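Re: [felleren-users] Carpet tile replacement and static on raised floors
From: Loïc Coste
Posted in May

Greer Galbraith wrote:
> We have to replace 70 tiles in the Fleury building. The old stock
> is discontinued and the supplier offers Iven in a similar grey.
> Can the two be mixed on one floor, or does the change in backing
> upset the resistance to ground? Also, do we need to lift the
> release adhesive first?

Greer,

Mixing is possible, but keep each type in its own zone. Fliletus and Iven tiles have different pile heights, and the step at the join catches trolley wheels. Put the join under a door bar if you can.

On a patterned floor, match the stripe direction before you match the shade. A grey striped carpet laid a quarter turn out is visible from the door, whereas a small colour difference is lost once there is a metal table on it.
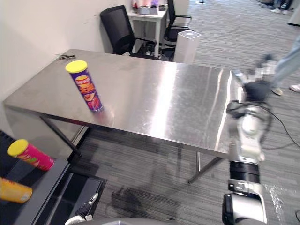 Photo: L. Coste

Resistance: test the floor as laid. The supplier's sheet gives a value for the tile alone, and a thick coat of adhesive will change it. Take readings at the corners of each zone and again near the door, with the heating off overnight. Write the humidity next to each reading or the numbers are of no use later.

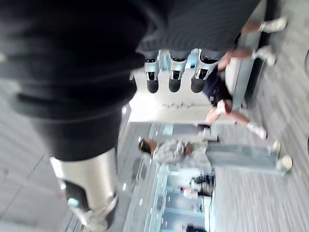 Adhesive: leave it if it is still tacky and even. If it has gone hard, scrape back to the panel and apply one thin coat. Do not fill the gaps between panels, or you will be cutting tiles every time someone needs to get at the cabling. Offset the tiles by half a width so that the joins do not line up with the panel edges.

Order 2 spare boxes from the same batch and store them flat. The batch number is on the end label.

I still have the old Felleren laying notes as a text file if you want them.

Loïc

Last updated: May
Contact the list owner | Copyright remains with the individual posters | Back to top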